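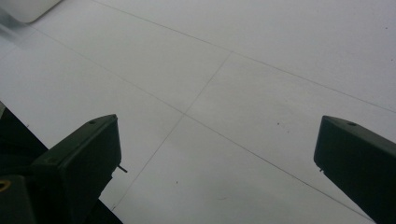
Mayu Chiba writes that her old kitchen scale lived on a folded tea towel for years and never gave her a wrong reading. Perhaps it didn't. We doubt she had anything to check it against, and the Hemar should not be used that way.

4. Placing and zeroing the scale

4.1 Choose a hard, flat surface. A worktop or a solid table will do. Tea towels, cork mats and the "anti-slip" pads sold for scales will not.

4.2 Fit the batteries (2, supplied) and close the cover. The ones in the box are there for testing. Expect to replace them sooner than the packaging suggests.

4.3 Turn the feet until the scale no longer rocks when you press each corner. The bubble on the front is a rough guide – trust the rocking test first.

4.4 Press ZERO with nothing on the plate and wait for the display to stop changing.

NOTE: The box says the scale is ready "instantly". Give it a minute if it has come in from a cold car or shed.

CAUTION: Do not load the plate past 8 kg. The display will show an error, but the sensor may be bent by then and no setting will put that right. 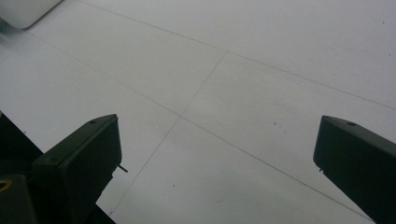
Can't I just weigh a bag of sugar to see if it's accurate? asks Tetsuya Iwasaki. You can, and you will learn very little. Shop packets are not test weights, and the paper bag weighs something too.

4.5 To check the reading, use a proper test weight. Place it in the middle of the plate, note the figure, then repeat near each corner.

4.6 If the corner readings disagree with the middle, go back to 4.3. Most faults reported to us as a "broken sensor" are a foot not touching the table.

4.7 If they still disagree, see section 7. Resetting the scale over and over is popular advice online and we have yet to see it cure anything.

NOTE: The Prandley mixing bowl is sold as a match for this scale. Any bowl works, provided you press ZERO after putting it on and the display stays in view.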